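Skip to content Home Projects Student Reports Archive Contact

Does Resting a Cocktail Do Anything? A Term Report on Premixed Manhattans

Kai-wen Lam

6 min read

The assignment asked for a question that could be answered with the equipment on hand, a small budget and no travel. Everyone else in the beverage science elective picked fermentation, so the good jars were gone by the second week. I picked the Manhattan, which needs only a bottle, a fridge and some patience, and I had two of those.

The question came from my uncle's bar in Ornberg, where the house Manhattan is mixed in advance and kept cold for weeks before anyone is allowed to order it. The menu says it has been "married." I wanted to know whether a taster who hadn't read the menu could tell.

Materials

The whiskey was Bendar, a blended rye that sits on the second shelf from the bottom and has never been accused of complexity. The sweet vermouth was Durnico. I used one brand of bitters throughout and lost the cap to it in November, so the last batch was sealed with foil. All of this was bought on the department's account under the heading "reagents," with Dr. Vasiliauskas signing for it. She also supervised the tastings, which were limited to people of legal age and held at four in the afternoon, after the last lab had cleared out.

Each batch was two parts rye to one part vermouth, with water added so that it could be poured straight from the fridge without stirring over ice. The first batch came out too thin. I had copied the water figure from a recipe that assumed a stronger whiskey, and I only noticed after filling every bottle. Those results are left out of the analysis but not out of my memory.

Method

I made one large batch and rested it in full, sealed bottles in the fridge for 24 days. On the morning of the tasting I made a second batch to the same recipe, from unopened bottles, and chilled it until four. Each taster got three small glasses, two of one batch and one of the other, in shuffled order, and had to name the odd one out. This is called a triangle test. It is simple and fair, and it is remarkably good at making confident people go quiet.
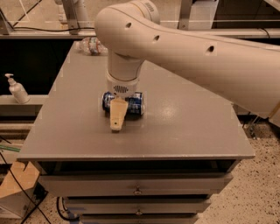

I gathered 100 tastings over the term, with several people coming back more than once. Returning tasters weren't told how they had done the first time, although two of them asked, and one asked by email at midnight.

The glasses were coded with random numbers. I recommend against using four digits. I wrote 3208 on one set of stickers and 3280 on another, and spent most of an evening working out which was which from the scoring sheets. Anyone repeating this should use three digits, or animals.

Results

If every taster guessed, about a third would be right by luck. Mine did slightly better than that, by a margin too small to survive the statistics we were taught. I ran the test twice in case the spreadsheet had been unkind, and it had not.

The comments were more interesting than the scores. Tasters who picked correctly tended to call the rested drink "rounder" or "softer." Tasters who picked wrongly used the same words about the fresh one. Of the people who wrote a comment, 11 mentioned vanilla, a thing that could plausibly be found in either glass. One person wrote "leather" and underlined it.

Discussion

The result doesn't prove that resting does nothing. A longer rest might matter, and so might a better whiskey, or a bottle with some air in it, where the vermouth would have the chance to go off in an interesting way. My bottles were filled to the neck and kept cold, which is the best way I know to stop anything from happening.

There is also the problem of temperature. The rested bottles had been in the fridge for weeks and the fresh ones only since morning. I checked both with a probe before the first session and they matched, but I didn't check again at the later ones. Dr. Vasiliauskas circled this in the draft in red.

Next time I would rest the vermouth and the rye separately as a control, and I'd rinse the tasting glasses by hand, as the dishwasher left a faint lemon smell that three tasters scored as a feature.

My uncle has read the report. The menu still says "married," and he has raised the price by a dollar.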